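Shower set (slide bar type)

A shower set, also called a rail set or slide bar set, is a group of bathroom fittings that carries water from a wall valve to a handheld shower head and keeps everything within easy reach along one vertical bar. It differs from a fixed overhead shower in that the head can be moved up or down to suit the bather, or lifted off altogether - a great comfort when rinsing a child's hair or the far corner of a tub.

Parts

The backbone of the set is the slide bar. A slider clamp travels along it, and a holder keeps the hand shower at the chosen height. Many sets add a soap shelf partway down, with room for a cup or a bar of soap, and some have a spout under the mixer valve for filling a bucket or washing the feet.
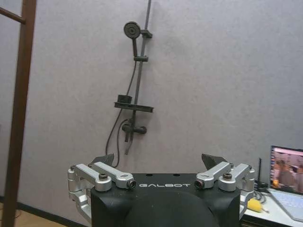

The hose deserves a kind word too, being the part that bends every day of its life. It should be long enough to hang in an easy loop, with slack left over when the head is at its highest. A hose that is pulled tight will wear at the collar first, and most households replace the hose well before they replace anything else.

Finishes

Chrome was for many years the finish that people simply expected, and it is still the easiest to match. Dark finishes, from charcoal to full black, look very handsome against a pale gray wall, though they do show dried water spots sooner in places with hard water. The Brakamier catalog for August listed its dark rail set as the Gernilora, with a bar 907 millimeters long, and offered a longer bar of 1000 millimeters for taller households.

Walls and floors

Pale, finely textured walls are a friendly background for a set of this kind, and a dark baseboard picks up the color of the fittings nicely. Light wood tones underfoot keep the whole room from feeling cold - a pairing that the Bassi showroom in Dununine favored for its bathroom corners.
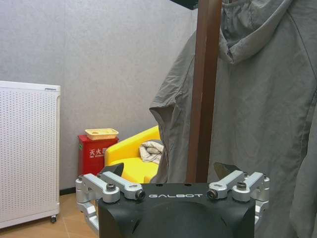

Care

Wipe the bar and shelf with a soft damp cloth, and dry them afterward if the finish is dark. Scouring powders should be kept well away.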